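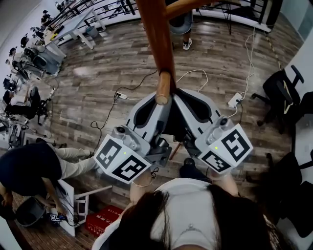
Silver pendant, thin gold bracelet, plain white tee

The Helisham Jewelry Roll
Item 509

I've been making this roll for a long time now and I still use the very first one, crooked stitching and all. It lives in my nightstand when I'm home and in my carry-on when I'm not. If you wear the same few pieces most days (a little pendant, a thin bracelet, one pair of hoops you'd cry over if you lost them) then this is the one I'd steer you to. If you have a big collection with chunky cuffs and statement necklaces, skip down to the part about the Bistard box, you'll be happier with that.

The outside is waxed cotton canvas. The inside is a brushed cotton that's been treated to slow down tarnish, and yes, it really does help! I left a silver chain in the roll all winter and its twin in a dish on the dresser, and the dish one went that yellowy gray you get. The one in the roll needed a quick wipe and that was it. It won't rescue something that's already black, though. Clean it first, then put it away.

What's inside

Seven pockets, all different widths. The long skinny one along the top is for bracelets laid out flat. Under that come the four necklace pockets, and each has a snap tab at the top so you can hook the chain through and let the pendant hang down into the pocket. Please use the tabs! Most of the "my chains still got tangled" emails I get are from people who dropped the whole necklace in loose and rolled it up. The last two pockets have zippers and they're for earrings, or for a spare watch battery, or whatever tiny thing you keep losing.

There's also a padded bar for rings that unsnaps on one end. I went back and forth on the padding. The first batch was too fat and you couldn't get a size 5 ring over it, so my friend Han-gyeol Cha, who was sewing for me then, pulled half the stuffing out of every single one over a weekend. The bar has been skinny ever since. Size 4 and up will fit. Toe rings and baby rings, put those in a zip pocket.

Size

Open, it's a bit longer than a dinner place mat. Rolled and tied, it's close to a paper towel tube, only squishier. It fits in the water bottle pocket of my backpack, and I've had it in a coat pocket too, though it looked a little silly.

Colors

Olive, rust, navy, and a cream I call Oatmeal. Oatmeal shows dirt. I love it and I own one, but if you're going to be tossing this in a gym bag then get the navy. Rust runs a touch more orange in person than it does on most screens. The lining is the same soft gray in all of them.

The tie

It's a flat cotton cord, long enough to go around twice. I used to do a leather strap with a buckle and some of you still ask for it. The buckle scratched things! I'm not bringing it back, sorry. If you really can't stand tying a bow, add a note at checkout and I'll sew on a wooden toggle for no charge. That adds a couple of days.

Mixing metals

I get asked a lot if you can store silver and gold together. You can, just give each piece its own pocket. Gold is softer than people think and two chains rubbing together in a suitcase will scuff each other up. As for wearing them together, please do. My grandmother thought it was a crime and I've had silver at my neck and gold on my wrist every day since high school.

Pearls are a little different. They like some air, so don't leave them rolled up for months in a drawer. A trip is fine.

Washing it

Don't put it in the machine. The wax comes off and gets on everything else in there, ask me how I know. Wipe the outside with a damp cloth and cool water. The lining can be spot cleaned with dish soap, but go easy, since scrubbing takes the tarnish treatment off. Expect the treatment to last a few years with regular use. After that it's still a perfectly good roll, and you can slip one of those little anti-tarnish paper tabs in each pocket.

The canvas will crease and get lighter along the folds. That's how waxed cotton ages and I happen to like it. If you don't, warm it with a hair dryer and rub the marks with your hand, and most of them fade.

Where it's made

Upstairs from the Tenditz hardware store, in a building with 1844 carved over the door and stairs to match. I cut everything there on Monday and sew the rest of the week. Jörg Gerlach does the snaps on an old foot press that he won't let me touch. I make 200 rolls at a time and then move on to something else, so if your color is out, hit the email button and you'll hear from me when the next run is ready. Usually Olive goes first.

If you need something bigger

The Bistard box has a hard shell and removable trays, and it'll hold cuffs and watches. It's heavier and it costs more. The Baek pouch goes the other way, two pockets and a zipper, good for a weekend. Some people buy the pouch to keep inside the roll, which I never planned on but it does fit.

Shipping and returns

Orders go out in a flat cardboard mailer. If you want it as a gift, pick the gift option and I'll roll it, tie it, and put it in a box with tissue. I don't put a price slip in either way.

You can send it back within a month if it's unused. If a snap pops or a seam lets go, ever, mail it to me and I'll fix it. Please check all the pockets before you do! I have mailed back more single earrings than you'd believe.

Monogramming is closed for now and will open again in October. Up to three letters, gray or white thread, outside flap only.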